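We use cookies to remember your language and your login. Accept / Settings

Muranley Backup, Set-up Guide
Section 4: Preparing the computer that will keep your copies

Muranley can keep your copies on any desktop computer which stays at home or in the office. It does not need to be new. An older tower with 8 GB of memory is enough for a family or a small shop. Please read the whole section once before you start, and have your license letter from Stekel near you.

4.1 Choosing the place

1. Choose a dry room where the temperature does not change much between summer and winter.
2. Keep the computer off the carpet. Dust enters from below very easily.
3. Connect it with a network cable. Wireless also works, but the first copy will be slow.

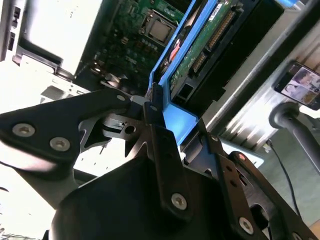 4. Write down the name of the computer. You will need it in Section 5, and it must be typed exactly — capital letters also count.

Note: If the computer was used by another person before, remove their accounts first. Muranley copies only the folders you select, but it shows all accounts in the list.

4.2 How much space you need

Look at the size of the folders you want to protect and multiply it by two. Our test library with 3,000 photographs and some letters took 218 GB. After one year of daily copies it had grown to 267 GB. Most of the growth came from video files, which are stored again in full every time they are edited.

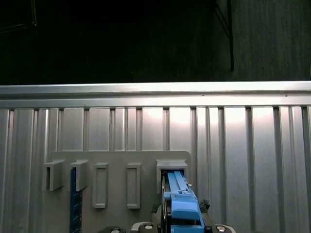
One reader of the earlier edition wrote that multiplying by two was not enough for her, and she now advises three for anyone who edits video at home. We agree with this. For documents only, two is still a good rule.

4.3 Adding a drive

Caution: Shut down the computer and pull out the power cord before you open the case. Sleep mode is not sufficient.

1. Lay the case on its side and take off the side panel.
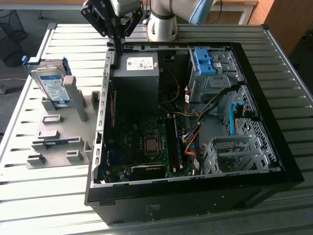
Figure 3. Case on its side, panel removed.

2. Touch the bare metal of the case with your hand.
3. Fix the drive in its caddy and slide it into a free bay. Do not push with force.
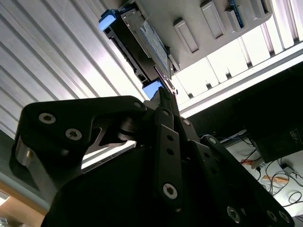

Figure 4. Hard drive in its caddy.

4. Connect the data cable and the power cable, close the case and start the computer.
5. Open Muranley and choose Storage, then Add. The new drive should be in the list. If it is missing, check the two cables again.

Caution: "Add" erases the drive. Do not choose it for a drive with files you still want.

Reader comments

oltivska_user: Step 5, in my version the button is named "Attach" and not "Add". Same function?

cabello77: Yes, same. It was renamed in the July update.

paperboat: Please put the caution about erasing BEFORE step 5. I read too fast.

Last changed 2022-07-29 | Contact | © Stekel | Back to top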